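The transmission in my wagon started slipping into third in January, at 3862 miles past the last fluid change. I bought the car used from Stultley, and the extended plan that came with it is run by Turitz. The plan covers the gearbox but excludes "wear items," a term the contract uses 12 times and defines once.
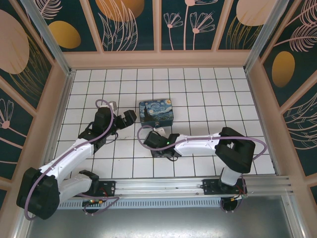 The first claim was denied over the fluid. I sent the receipt and the claim was reopened. The deductible is 200 dollars per visit, so a second visit for the same fault costs another 200.
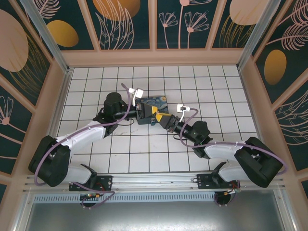

Two arms and a blue case with a moon on the lid.

Zoubi, the independent shop I use, pulled the codes and found a pressure solenoid out of range. Their quote was a little over the dealer's, with a longer parts warranty. I posted the numbers last week.
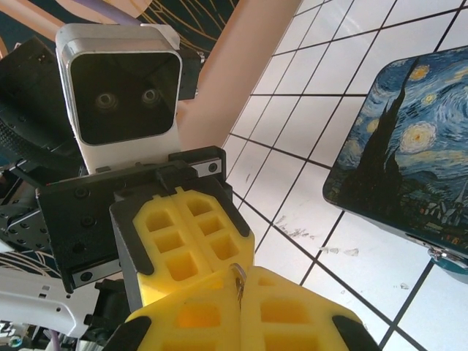 Chia-jung Kao wrote that the deductible clause in her plan is per repair, and that a return for the same fault within the warranty period was free. Check page four before you pay twice.

Page four of mine says per visit. I have asked Turitz for that in writing.

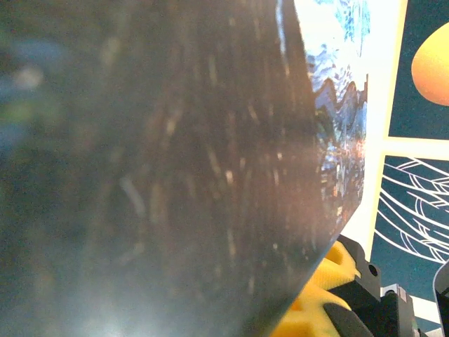

Scratches and smudges, close up.

The solenoid is on order. The car still shifts normally when cold.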